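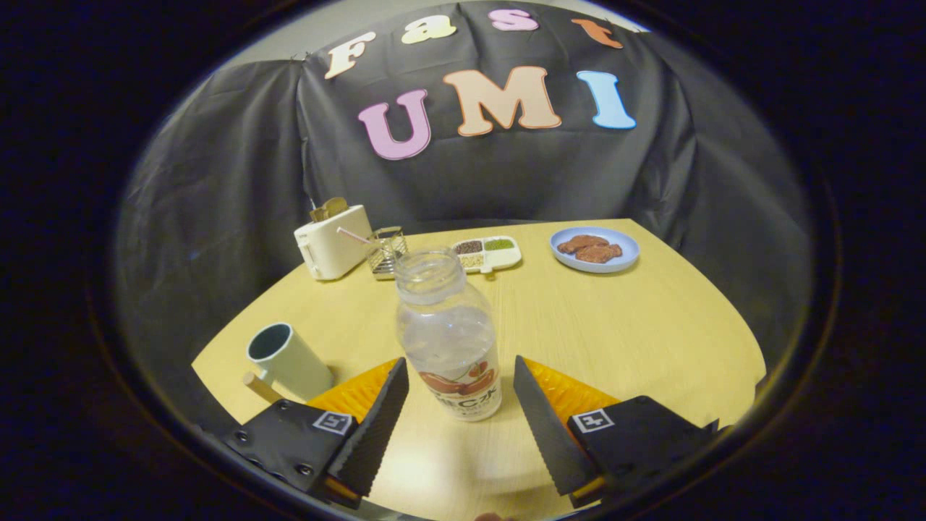 Klare Plastikflasche auf hellgelbem Holztisch

Forum > Haushalt und Vorrat > Wasser lagern

Thema: Trinkwasser für den Winter, PET oder Glas?

stukel_nord schrieb am 9. November 2025:
Wir wohnen am Ende der Leitung und hatten letzten Winter zweimal einen Rohrbruch in der Straße. Jetzt will ich im Keller einen kleinen Vorrat anlegen, für 2 Personen. Bisher kaufe ich stilles Wasser in Einwegflaschen. Meine Frau möchte lieber Glas, mir ist das zu schwer. Wie macht ihr das?

Kellerkind50 schrieb:
PET, dunkel und kühl, fertig. Steht bei mir seit Jahren so. Was bald abläuft, kommt nach oben in die Küche und wird getrunken, neue Kisten kommen nach hinten. Man muss nur darauf achten, dass nichts neben Farbe oder Lösungsmitteln steht. Den Geruch nimmt das Wasser mit der Zeit an.

marar schrieb:
Sehe ich anders. Wasser aus Kunststoff schmeckt nach ein paar Monaten muffig, vor allem wenn der Keller im Sommer warm wird. Wir haben auf Glas umgestellt. Schwer ist es, ja, aber man trägt die Kisten ja nicht jeden Tag.

Kellerkind50 schrieb:
Bei mir schmeckt da nichts muffig. Wie warm ist es denn bei euch?

marar schrieb:
Im August über 20 Grad, der Heizungsraum liegt nebenan.

Kellerkind50 schrieb:
Dann liegt es am Keller.

V. Arumugam schrieb:
Noch eine Frage dazu: Kann man Leitungswasser selbst abfüllen? Ich habe etliche große Gläser und Behälter mit weiter Öffnung übrig und würde die ungern wegwerfen. 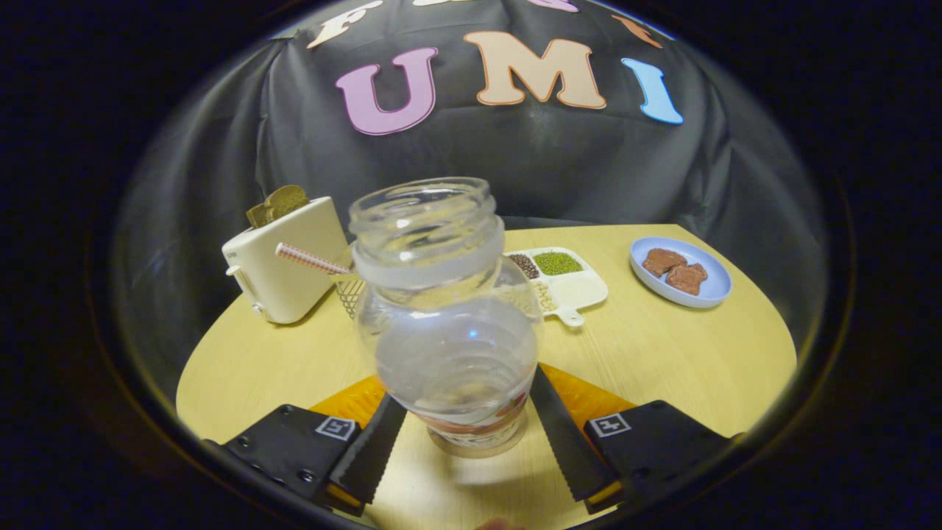
Mir geht es vor allem um Wasser zum Spülen und Putzen, zum Trinken würde ich ein paar Kisten kaufen. Gruß, Vasanthi

marar schrieb:
Zum Putzen geht alles, was sauber ist und dicht schließt. Zum Trinken würde ich keine alten Lebensmittelbehälter nehmen. Gurkengeruch bekommt man aus dem Deckel nicht mehr heraus.

clevard schrieb:
Für Brauchwasser sind Kanister praktischer, die lassen sich stapeln und haben einen Hahn. Ich habe 2 Stück im Waschkeller und wechsle das Wasser immer im Dezember. Das alte kommt in die Waschmaschine.

stukel_nord schrieb:
Danke erst mal. Unser Keller bleibt kühl, ich nehme also PET zum Trinken und einen Kanister fürs Klo. Glas vielleicht für die Küche, dann ist der Hausfrieden auch gerettet.

marar schrieb:
Deine Entscheidung. Ich bleibe bei Glas.

Kellerkind50 schrieb:
@stukel_nord: Kisten nicht direkt auf den Betonboden stellen, eine Latte drunter reicht. Und das Datum groß auf die Kiste schreiben, auf den Flaschen ist es bei schlechtem Licht kaum zu lesen.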